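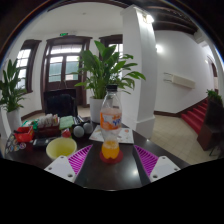
桌上的汽水瓶，垫着红色圆杯垫。

扎希拉·桑托索（Zahira Santoso）说话很快，讲到夜班巴士的时候更快。她是普鲁尔比（Prullby）镇议会的新议员，竞选时只印了一种传单，上面最大的一行字是“末班车能不能晚一点走”。选民显然也想问这个问题。如今她进了议会交通小组，八月里要把恢复夜间线路的方案交上去表决，我们就从这份方案聊起。

“你知道现在末班车几点开吗？晚上八点四十！”她说，“医院的晚班还没下，电影还没散场，我们镇就已经没有公共交通了。我第一次看时刻表的时候以为印错了。”

方案本身很好懂：在旧火车站和贾西尔（Jasier）新村之间恢复一条夜间线路，用两辆小型巴士对开，每隔三十分钟一班，一直开到午夜过后。中途在医院、职业学校和河边的工业区停靠。桑托索把这条线叫做“弯弯线”，因为它在地图上绕来绕去，没有一段是直的。交通小组里有人嫌它绕，她倒很喜欢（我得承认，看过地图以后我也喜欢上了）。

“直的线路好看，可是人不住在直线上。”她说，“职业学校那一站，以前所有的版本都跳过去了，理由是晚上没有学生。可是学校晚上有成人课啊，学焊工的、学会计的，上完课走到大路边等亲戚来接。我在校门口站过一晚，跟他们聊，聊到门卫来锁门。”

聊天似乎是她做所有事情的起点。竞选期间她在医院后门认识了普拉纳布·迪萨纳亚克（Pranab Dissanayake），一位在放射科工作的技师。他下班后骑车回贾西尔新村，途中要翻一道没有路灯的坡。我后来给他打了电话，他说自己并不怕黑，“我烦的是冬天的侧风，还有那段路面，补了又坏，坏了又补。有车的话我肯定坐车，我同事也会坐。晚班排班表上有好几个人就是因为回家太麻烦才不愿意接班的。”

钱从哪里来，是反对者问得最多的问题，桑托索一点都不回避。她希望把镇里停车收费的一部分划给夜间线路，为期两年，到期以后看乘客数字再决定续不续。停车费收入目前进的是一般账目，每年怎么用都不太一样，去年有一笔用来换了市政厅的窗户。

“窗户挺好的，我没意见。”她笑起来，“但停车的人付的钱，用来让不开车的人也能出门，我觉得这个道理讲得通。车少了，停车位也好找了嘛，开车的人也高兴。”

资深议员内克塔里奥斯·卡拉曼利迪斯（Nektarios Karamanlidis）对此持保留态度。他坐在议会另一边，管了很久的财务，说起预算来很有耐心。“夜班车我们以前开过，后来停了，停的时候车上常常只有司机。”他告诉我，“扎希拉的热情我很欣赏，她把会议室里的人都叫醒了。可是专款专用这件事，开了头，下一个来要钱的是图书馆，再下一个是游泳池，到时候我怎么回答他们？”他愿意支持的是一个更小的版本，只开周末，只用一辆车。

我把这番话转述给桑托索，她立刻坐直了。“他说得对，以前车上是没人。可是以前那条线不去医院！也不去工业区！它从广场开到广场，在市中心兜一个圈，晚上谁要在市中心兜圈呢？”她翻出一张旧线路图给我看，图上那个圈确实很小，小到我觉得走路也花不了多少时间。“至于图书馆，图书馆要是来要钱，我第一个帮它说话。”

只开周末的办法，她说自己认真想过，最后还是放弃了。晚班工人多数在平日上班，塔鲁克德（Talukder）包装厂的夜班更是从来不管周末不周末。厂方在书面意见里表示愿意把交接班时间往后挪一点，好让两边的人都能赶上同一班车。这封信是桑托索最得意的收获之一，她给我念了两遍，第二遍还特意放慢了速度。

“他们没有给钱，我也没去要钱。我只问了一句，你们的人几点下班，能不能跟车对上。人事部的德博拉·鲁杰罗（Debora Ruggiero）隔天就回了信，里面连哪个门离站牌近都写好了。我看到那一段的时候在厨房里叫出声来。”

运营商方面，奥尔肯特（Orkent）公交公司已经表示有意参加招标，但希望先确认司机的休息安排。司机卡文达·贾亚辛哈（Kavinda Jayasinghe）开过旧的夜班线，也代表工会参加了几次座谈。他对新方案的评价相当高，同时提了一个很实在的条件：终点站要有厕所。

“大家谈线路、谈票价，谈得很热闹，我举手说，厕所呢？”贾亚辛哈说，“贾西尔新村那头什么都没有，只有一个站牌和一排树。桑托索议员当场就记下来了，下一次开会，图纸上已经有了。我跟公家的人打交道这么久，这么快的还是头一回见。”

厕所最后借用的是新村活动室的后门，钥匙由司机随车保管。桑托索说这个安排谈了整整四次，比票价谈的次数还多。票价反而简单，沿用白天的价格，学生证和月票照样有效，夜里不加价。

候车安全是另一块内容，她花了不少篇幅。方案要求每个夜间停靠点都有照明，时刻表字号要大，司机在晚上十点以后可以应乘客要求在两站之间停车，只要路面允许。最后这一条来自一位不愿透露姓名的居民，她在意见箱里投了一张手写的纸条，建议很短，桑托索几乎原封不动地抄进了条文。

“我特别喜欢这种纸条！”她说，“有人觉得公众咨询就是走过场，可我那一箱纸条看了好几个晚上，有人画了地图，有人把自己每天走的路一步一步写下来，连哪里的井盖松了都写了。井盖的事我转给道路科了，已经修了一个，还有一个在排队。”

表决结果她不愿意预测。交通小组里赞成的声音略多，全体会议上则要看几位中间派议员的态度，其中两位还在等财务科的最后一份测算。她准备在会前再去一趟工业区，把新的时刻表草案贴到厂门口的布告栏上，请夜班的人用笔直接在上面改。

“要是通过了，第一晚我肯定在车上，从头坐到尾，再坐回来。”她说。我问她坐哪边的窗，她想了一下，说要坐靠河的那边，因为过桥的时候能看见水闸的灯。

全体会议对公众开放，旁听席在二楼，晚上七点入场。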